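Pullolora Allotment Society
Minutes of the general meeting, 14/10/2018

Surachet Wattanapong took the chair, as the other chair has a leg off. Apologies were received from the Zheng family, who had been warned about the agenda.

1. Minutes of the last meeting. Agreed, after the word "shouting" was changed to "discussion" throughout.

2. Water. The bill came to £816, against a budget of £800. The members from the Plalska side felt the £16 was the fault of the members from the Uvau side, who have the longer hose. The chair pointed out that it had been a dry summer for everyone. This was noted but not enjoyed.

3. Compost. The second bay is full and the first bay is, by general agreement, mostly carpet. Whoever is putting carpet in it was asked to stop – the meeting looked at its shoes.
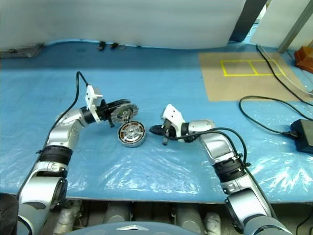 Will plot rents go up next year?
Rents stay as they are until February, when the meeting will vote on adding £3 to a full plot. Half plots will pay half of that.

4. Marrow contest. Last year's rules ran to one line and still caused two appeals. From now on a marrow must be grown on the site by the person entering it. An amendment to allow "help from a brother-in-law" fell for want of a seconder, the brother-in-law not being a member.

5. Shed roof. A quote of £200 was read out twice, the second time more slowly. Put off until the spring, or until it comes down.

6. Any other business. The bindweed was raised. It generally is.

The meeting closed when the urn ran out.

Shares: 3
Comments (3)

plot_nine: It was underlay, not carpet.

Marjoram: Are half plots still allowed to enter the marrow contest?

Old Spade: They are, and one of them won it.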